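Oiling a Butcher-Block Benchtop

Applies to: solid timber tops in light-coloured planks, unsealed or previously oiled. Not suitable for tops with a polyurethane or lacquer finish, which must be stripped first.

Materials

Food-grade mineral oil or a hardwax oil. Sandpaper in 120, 180 and 240 grit. Lint-free cotton cloths. Vacuum with brush head. Mineral turpentine if the old finish was wax. Shallow containers for small parts.

Preparation

Clear the top completely. Sort small items into a shallow container and move it to another surface, so nothing is left sitting on fresh oil. Clear plastic is preferred, as the contents can be checked without opening or tipping anything.

Vacuum the surface, then wipe with a barely damp cloth. Leave for 60 minutes. If a wax was used previously, wipe once with turpentine and change the cloth when it discolours.

Sanding

Work along the grain at all times. Start at 120 only where there are rings, scratches or raised glue lines. Otherwise start at 180. Finish the whole top at 240, including the edges. Cross-grain scratches do not show on bare blond timber but become obvious once oil is applied.

Where the top sits inside a metal surround, mask the rails with painter's tape before sanding. Do the last few centimetres by hand with a cork block. Vacuum again, paying attention to the gap between timber and rail.

Oiling

Pour a small amount onto the cloth, not the timber. Spread thinly along the planks. Wait 15 minutes and remove all excess with a dry cloth. Oil left standing turns tacky and collects dust.

Apply 2 coats for general use, with an overnight interval between them. End grain takes more oil than face grain and may need a third coat.

Spread used cloths flat outdoors to dry before disposal. Cloths soaked in hardwax oil can self-heat when bundled.

Returning items to the top

Allow 24 hours for mineral oil. For hardwax oil, follow the cure time on the tin. Bowls and trays can go back first, set down and lifted without sliding. Check underneath after a day. A faint ring means the surface still holds excess oil and should be buffed again.

Maintenance

Re-oil when a drop of water no longer beads. Under normal use this is once a year. Ours is done each October.

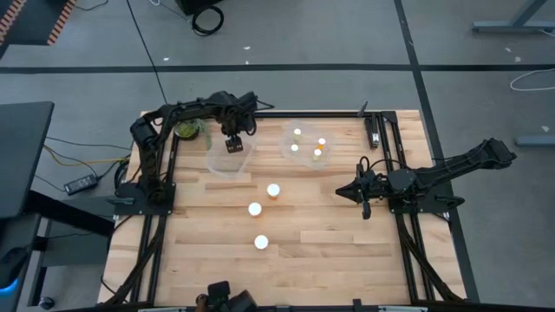

Sneha Ahuja: I did mine with mineral oil and the rings came back under a plastic tub after a week. Buffing got rid of most of them, but one needed the 240 again. Would hardwax over the top work now, or does all the mineral oil have to come out first?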